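### 4.3 Surface wear on loose boards and sheets

The households in the study used flat, movable surfaces far more than we had planned for. Our first coding sheet had a category for benches, one for tables and one for shelves, and everything else went under "other". By the end of the pilot the "other" column was the fullest, and most of what was in it was boards: chopping boards, pastry boards, baking sheets turned upside down, offcuts kept behind the microwave and brought out when the bench was full. We split the category in November and recoded the pilot homes to match.

A loose board was defined as any flat, rigid item that could be lifted with one hand and that was put down on another surface before use. Trays with a lip were left out. Placemats were left out as well unless the household cut or rolled on them, which two did. Khattak and Durrani coded all items separately and then compared their sheets. Most of the disagreements were over colour, and these were settled by looking at the item again in daylight.

Wear was recorded under four headings: scuffs, single scratches, stains and edge damage. A scuff is a short, faint mark that can't be felt with a fingernail. A single scratch is longer and stands apart from the marks near it. We did not try to measure depth. An earlier version of the method, used at the Girken site, asked coders to rate depth by touch, and the ratings were so uneven between people that they were dropped.

Direction was added late. Hunt noticed during the Hayat visits that marks on a board tended to run one way, and that the householder could often say why when asked. A right-handed person who always stands at the same end of the bench will drag a knife, a scraper or the foot of a pot along much the same line. In homes where two people cooked, the marks were more mixed. In 14 of the 20 homes at least one board had marks that both coders judged to run mainly in one direction. In the other homes the marks crossed, or there were too few to call.

Pale boards gave the clearest readings. On dark boards, scuffs showed up as lighter lines and were easily confused with dried flour or soap residue, and coders were told to wipe the surface before deciding. On pale ones the marks were dark, and wiping made little difference. We also found that the surface under the board mattered for the photographs. A pale board on a pale bench was hard to outline afterwards, and a dark mat or tabletop made the edges plain.

Light was the other difficulty. Where it fell strongly on one part of a board, marks there were harder to pick out, and a coder working only from the photograph could record that part as less worn. For this reason the coding by eye, done in the home, was taken as the main record and the photographs were used as a check. Figure 6 is typical of the pale boards. Faint dark scuffs run across the middle and upper parts in one diagonal direction, roughly in line with the long edge, and one thin streak below the main group is distinct enough to be coded as a single scratch. The marks thin out towards the brighter side, and we can't say from the photograph how much of that is the light.
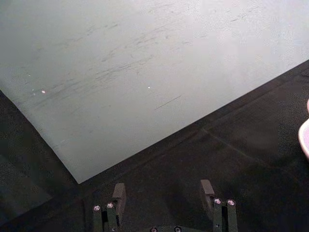

**Elīna Hunt**, field coding and photographs

**Figure 6.** Pale grey-white board or sheet on a dark surface. Coded for direction: mainly one way.

Householders were asked what would make them replace a board. Eight named stains or smell. Scuffs were mentioned only when we raised them, and several people were surprised to see how many there were once the board was tilted to the window. One participant at Clorklow had kept the same board through three house moves and used one face for bread and the other for everything else — the two faces were coded as separate surfaces, and only the second had a clear direction.

Storage seems to add marks too. Boards kept upright in a narrow gap had scuffs close to the edges, where they rubbed against the cupboard or against each other. We can't separate these from marks made in use, so edge scuffs were left out of the direction count. Boards stored flat in a pile are taken up with the rest of the stacked items in section 4.4.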